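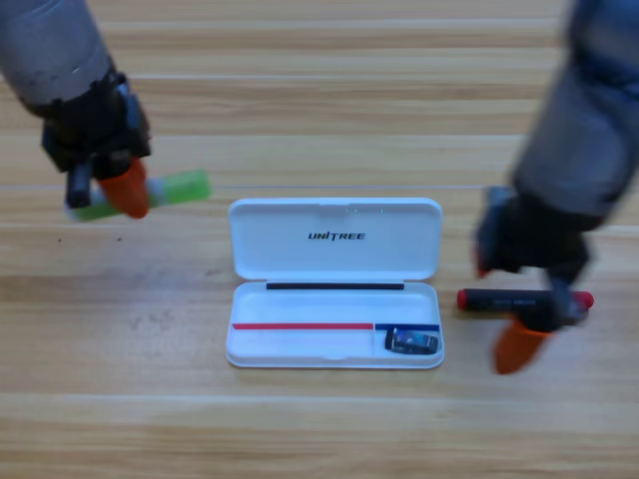

One arm on each side of the case, green-capped marker on the left, red-capped one on the right.

From: Marjan Bagheri
To: Fernermont shop list
Date: 29/05/2026
Subject: Re: [fernermont-shop] two arm bench, finger pads and timing

Bo-ram Ma wrote:

> Thanks for getting the second arm mounted. I have the recordings pulled
> down to the shop drive, under bench/markers. Three things from my side
> before I touch the config again.
>
> 1. The orange pads. I printed another set with the cone a little
> shorter but I don't want to fit them if you are still happy with the
> long ones. They reach lower than the metal does, so if the table height
> is off at all the pad is what finds out first.
>
> 2. Your script starts both arms on the same tick. I would like a delay
> between them until we trust the keep-out box. At the moment the only
> thing stopping the wrists meeting over the case is that the waypoints
> were taught by hand and you were careful.
>
> 3. What is the task, exactly? The wiki page says "put the markers in
> the case" and the task file says "case task, both arms". If somebody
> else picks this up they will need to know which marker goes first,
> where the case sits, and whether the lid gets closed.
>
> Also the Clulela board on the right arm is still on the old firmware.
> I can flash it, but I need the bench free for an evening.
>
> Bo-ram

Answering in order, then a few things of my own.

On the pads: leave the long ones on for now. I know they touch first, and I would like them to. When the table height is wrong the pad gives a bit and the current goes up slowly enough for the limit to catch it. With bare metal fingers the current jumps and you get a mark on the planks. The short cones might be better for the case itself, where the tray is shallow and there isn't much depth to work with, so please keep the set. Put them in the drawer with the wrist shims and write the cone length on the bag.

The pads do slip on their posts. I had been pushing them on dry. Last week I put a wrap of thin tape on the post first and they have stayed put through everything I have run on them. If we reprint, take a little off the bore and we can skip the tape.

On the timing: agreed, and done. The left arm now goes first and the right arm waits 500 ms. That isn't much, but it means the two wrists are never both turning in at once during the approach. I also moved the park points farther apart. The value is in the task file as start_offset and the loader will refuse to run if it is missing, so anybody copying an old file will get an error and not a surprise.

The keep-out box is a separate matter. I have it as a plain box over the middle of the case that only one gripper may be inside at any time. The second arm is supposed to hold at the edge until the first one reports clear. In the simulator this works every time. On the bench I have seen the second arm sit at the edge and never get released, and I think that is the bridge dropping the clear message when the bus is busy. Rekus has a counter on it for dropped frames, so the next step is to log that counter next to the arm state and see if the two line up. Until then I run with my hand on the stop button and so should you.

On the task: fair point, the wiki page was written for me. I have rewritten it, and this is the text.

The case lies open in the middle of the table with the lid to the back. One marker starts on each side. The left arm takes the left marker, the right arm takes the right marker, and each marker is laid lengthwise in the tray. Left first, then right. The small compartment at the right end of the tray is not part of the task and whatever is in it stays in it. The lid stays open. Closing the lid will be its own task later, and I don't want it mixed in, as a failure there would make us throw out a good run of the part before it.

Case position: line the hinge up with the grain of the table by eye, then run the check move. The check move brings the left gripper over the corner of the tray and stops. If the finger is not over the corner, move the case and not the waypoint. I have twice caught myself fixing the waypoint, and then every run recorded before that is slightly wrong against the new ones.

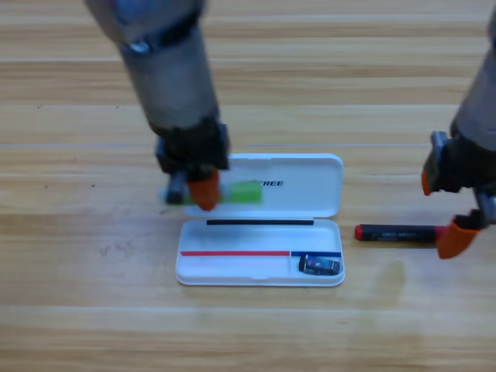

The lid is the other thing to watch on that check move. The left arm passes over it on the way in, low, and what it is carrying sticks out sideways past the fingertip. I have raised the pass height by 4 mm in the task file. It costs a little time on each run and I don't mind that. If you want to bring it back down, do it with an empty gripper first.

On the firmware: please take the bench for an evening, any evening you like, just put it on the calendar so the laser people don't spread out over it. Before you flash, copy the joint zeros off the Clulela board. They are not in the repo. I wrote them on the inside of the cable cover in pencil when I mounted the arm, which was fine at the time, but I would like them somewhere better. After flashing, the right arm will come up with the wrist limit at the factory value and that is wider than our cable allows. Set it back before you enable the motors. I would do it in this order:

Power off the motor supply and leave the logic supply on.
Read out the zeros and the limits and save both.
Flash.
Write the zeros and the limits back.
Read them out again and compare with the saved ones.
Only then turn the motor supply on, with the arm hanging free and the table clear on that side.

Now my own list.

Numbers so far. I have 366 runs recorded on the marker task since we started in April, and 33 of them I have flagged as bad. Most of the bad ones are the same fault: the marker turns a little in the fingers when it is lifted and then one end catches the side of the tray. The pads being cones does not help there, as a round barrel on a round pad has only a small patch to hold it. I have tried closing the gripper harder. That works for the lift, but the marker then tends to kick when it is released. I would sooner fix the pad than the force. Would it be hard to put a shallow V across the cone, at the height where the barrel sits? It doesn't need to be exact. If you send me the file I can try it here as well, my printer at home is free and I have soft filament left over.

Picking nearer the middle of the barrel also helps. The taught pick on the right side is too close to the end. I noticed it only when I went back through the recordings at low speed. I will reteach it this week, and the old runs get a note in the log so that we can drop them later if we have to.

Camera. Please don't move the fixed camera or the lamp. I have put tape around both feet. There is a fair amount of blur in the recordings when an arm is moving quickly, and you can't read anything printed on the barrels. It doesn't matter for placing them, as the caps tell you enough. I tried a shorter exposure and the picture got too dark with the lamp we have. If someone has a brighter lamp that doesn't flicker I would like to borrow it before I spend money on one.

Table. There is a pale stain in the wood toward the left side and I would leave it. I did try to sand it and stopped when I saw that the dip I was making would put the left side out of level. There are always a few specks of something on that side too. Brush the table before a session, with the arms parked.

Cables. The left arm cable rubs at the second clamp when the elbow is high. I have a sleeve on order from Qudah and it should come with the next shop delivery. Until it is on, please stay out of the high elbow pose on the left. The task as it is now doesn't use it, but jogging by hand can get you there without noticing.

Spare parts. We have one finger set left in the box and no wrist screws of the short kind. If you take the last of anything, write it on the sheet on the shelf and not in chat, I don't see chat when I'm at the bench.

What I would like from you, Bo-ram, when you have time: the pad file with the V, the evening for the flash, and a look at the bridge code where it queues the clear message. I have read it several times and I can't see where it would drop one. You wrote the first version and may spot it quicker.

For anyone else on the list who wants to run the bench, it is fine to use it, but read the new wiki page first and do the check move every time - even if you were the last one on it. The stop button is on the front edge, right hand side. It cuts the motors only, so the arms will sag when you hit it. Keep the space under them clear of your hands and of anything you would mind having an arm land on.

I'll be at the bench most evenings until the reteach is finished. If the door is locked, knock on the side window.

Marjan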